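Laster handheld — 4. Recording soft-package demos

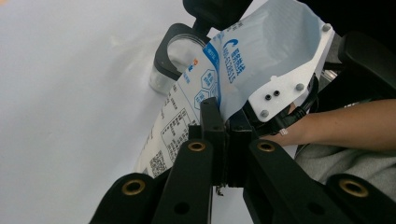
Soft packages are the hard set. A bag sags, creases, slides out — and the policy only learns to deal with it if the demos show it properly. Take hold low. With the stand-up pouch both black fingers pinch the lower edge and most of the printed face stays in view, QR code too. Shiny film throws reflections, so turn the lamp down before you start.

1. Zero the fingers. Wait for the beep.
2. Start the log, then reach. Not the other way round.
3. Close slowly. Stop when the film stops slipping.
4. Hold 8 seconds. Release, save.
5. Repeat to 70 demos per package type.

Note: second hand steadying the package is fine, but tag the demo "assisted". Skaltunau split uses 469 demos, 62 of them assisted. Dont mix the two when training the baseline.

Caution: keep free fingers out of the linkage arms when closing.

Caution: full pouches only. Half empty ones go in the Plallent set, seperate folder.

Log problems to Rūta Mockus, with the demo number.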